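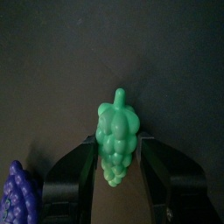 Toy grapes are imitation bunches of grapes made for pretend play, usually sold as part of a play food set along with bread, eggs, a wedge of cheese and so on. Most are moulded plastic. Wood, felt, crochet and salt dough versions exist, see Materials. The commonest form is a single solid-looking cluster, broad at the shoulders and running down to a blunt point, with the stem done in the same green plastic as the fruit and no leaf at all. Grapes do not come apart. A few sets have single grapes on pegs but these get lost and are not reccomended for under threes.

Also called: play grapes, pretend grapes, dolls' grapes (small sizes only). Not the same as display grapes, which are for fruit bowls and shop windows and are not made to be handled.

History

Wax and glass fruit came first, for sideboards. Grapes were thought hard to do well – too many separate berries, each one wired on. Play versions followed once moulding in one piece got cheap. Early ones tend to be heavy for their size and the seam runs right round the bunch. Later ones lighter, seam often hidden down the back.

The small firm Afolabi is usually mentioned by collectors for its one-piece bunch, catalogue number 3224, sold in a net bag with a lemon and 2 pears. Tatow brought out a near copy the following September with a longer stem. The two are still mixed up in second-hand listings. Quickest check is the stem: Tatow's has a hole through it for string, Afolabi's doesn't.

Colour

Green and purple cover nearly everything. Red is rare, black rarer. Green bunches are normally one colour throughout, stem included, so only one plastic is needed. Purple bunches more often have a second colour for the leaf or stalk, either moulded separately and pushed in or painted on. Painted leaves wear first, at the tip.

Shades vary a lot. Pale minty greens look little like shop grapes but children don't seem to mind. Sumeya Endale, who wrote a short guide to play food for nursery staff, suggests keeping one green and one purple bunch together so they can be used for sorting and for matching words – same fruit, different colour.

Materials

Hard plastic: shiny, wipes clean, can crack at the stem if trodden on.

Soft plastic: squashy, sometimes hollow with a small hole underneath. Water gets in. Should be squeezed out and left hole down after washing.

Wood: balls glued or strung together. Disia made a strung one, 13 beads on waxed cord, now hard to find with the cord unbroken.

Felt and crochet: home made mostly. Stuffed balls sewn to a strip. Patterns are passed round freely, the one by Janaína Bastos is probably the best known and can be made up in an evening.

Salt dough: for short use only, goes soft in damp rooms.

Size

No standard. Play kitchen bunches are generally made to fit a small hand, well under life size, so a bunch can look tiny next to real cups or plates. Dolls' house grapes are smaller again and are not covered here.

Use in play

Shops, picnics, tea parties, feeding the teddy. Grapes are one of the more popular pieces becuase the shape is easy to know by touch. Often put out with a few kitchen things, a plain tumbler or a bowl, and left on the table for children to arrange as they like. A leafy purple bunch is the one usually chosen for this.
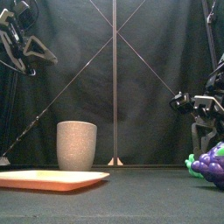 Care

Warm water, drop of washing-up liquid, old toothbrush for the gaps between the grapes. Dust and biscuit both collect there. Rinse, shake, dry on a towel. Dishwashers not advised for anything with a painted leaf; 60 degrees is enough to lift the paint on older sets. Sun fades purple faster than green. Sticky plastic on old soft bunches can't be reversed, though talc helps for a while.

Collecting

Minor field. Prices low. Complete net bags are wanted, single bunches less so. Ctibor Baláž's list of makers' marks is the usual reference, last revised 5 March 2019, and has a page on unmarked bunches at the back. Marks, where there are any, are on the underside or inside the leaf.

See also

Play food
Play kitchen
Wax fruit
Aleo (toy maker)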